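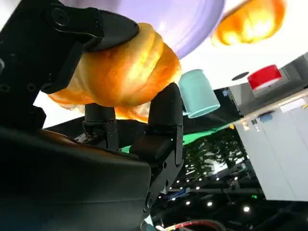
Kotham Bakery Trust has today announced the opening of applications for its new regional training scheme, which will offer paid places to adults who wish to enter the baking trade or return to it after a break. The scheme, known as the Gillo Bakery Programme, will run from the Trust's premises in Gromow and is open to applicants of any age over 18. Trainees will begin with plain tin loaves and move on in stages to enriched and layered doughs, with the final assessment built on a glossy, golden-brown roll whose folds can be seen clearly in the crust. The Trust regards layered work as a fair test of patience and timing, and has placed it at the end of the course for that reason.

The programme has been developed with Bashir Mills, which will supply flour to the training bakery for the length of the first intake and will host trainees for a series of visits to its milling floor. A total of 20 places are available in the first year. Each trainee will be paid from the first day of the course and will receive workwear, a set of basic hand tools and help with travel costs where these would otherwise prevent attendance.

Olanrewaju Adebisi, Director of Training at Kotham Bakery Trust, said:

"Small bakeries across the region have told us the same thing for several years. They have customers, they have ovens, and they cannot find people who have been taught to use them properly. Many of those who apply to us have been baking at home for a long time and have never been shown how to shape a hundred pieces of dough to the same weight before the first tray goes in. We can teach that, and we can pay people while they learn it."

The course lasts for 6 months and is divided between the training bakery and placements with independent bakers. During the opening weeks, trainees will cover flour and fermentation, weighing and scaling, hand moulding, food hygiene, and the safe use of mixers, provers and deck ovens. Placements begin once the hygiene certificate has been passed. Every placement bakery will name an experienced member of staff who will be responsible for the trainee's progress and will meet the Trust's tutors at agreed points during the course.

Working hours have been set with care. Early starts are part of the trade and cannot be removed from the training altogether, but the programme will begin with daytime sessions and bring in night and early morning shifts by degrees. Trainees with caring duties may ask for a placement with a later start, and the Trust will do its best to meet such requests. A quiet room and a staff kitchen are available at the Gromow premises.

The Trust has also set aside funds for the bakeries taking part. Each host will receive a weekly payment of £110 for every trainee on placement, to make up for the time that senior staff spend away from production. The payment is intended chiefly for businesses with a small number of employees, which have often been unable to take on learners in the past. Hosts will not be required to offer a permanent post at the end of the placement, although the Trust hopes that many will wish to do so.

Bashir Mills will provide strong white, wholemeal and rye flours for use in the training bakery. Trainees will visit the mill in groups to see how grain is cleaned, conditioned and ground, and will carry out test bakes with flours of different strengths. The results will be recorded in a baking log, which each trainee will keep throughout the course and present at the final assessment. Surplus bread from the training bakery will be passed to local food projects at the end of each working day.

Mr Adebisi added:

"The baking log matters a great deal to us. A baker who writes down the dough temperature, the proving time and what came out of the oven will improve much faster than one who relies on memory. We ask for it to be filled in by hand, at the bench, with the bad batches included. Our assessors will read it as closely as they look at the bread."

The Gromow premises were used for many years as a wholesale bakery and have been refitted to provide two teaching areas, a cold store, a flour room and a small shop. The shop will open to the public in the later part of the course, when trainees will take turns to serve customers, prepare labels with full ingredient and allergen details, and handle orders. The shop floor and teaching areas are step-free, and benches of adjustable height have been fitted in one of the two teaching areas.

No formal qualifications are needed to apply. Applicants will be asked to complete a short form and to write a few lines on why they wish to work in baking. Those who are shortlisted will be invited to a practical session at the training bakery, where they will make a simple dough under the guidance of a tutor. The session is not a competition, and previous professional experience will not count in an applicant's favour. Tutors will be looking for care, willingness to listen and the ability to work alongside others in a shared space.

Applications must be received by 3/10/21. Forms may be collected from the Trust's office or requested by post, and large-print copies are available. Applicants who need help in completing the form may arrange a telephone appointment with the training team. Bakeries that wish to host a trainee should write to the Trust's placements officer, giving the address of the business, the range of goods produced and the usual hours of production.

Notes to editors

Kotham Bakery Trust supports training and good practice in independent baking. It offers short courses for working bakers, a lending library of trade books and small grants towards equipment. The upper limit for an equipment grant is £800.

The Gillo Bakery Programme takes its name from the street on which the Trust held its first classes.

Interviews with Mr Adebisi and visits to the training bakery may be arranged through the Trust's press office. Visitors to the production areas will be asked to wear a hair covering and coat, which will be provided, and to remove jewellery before entering.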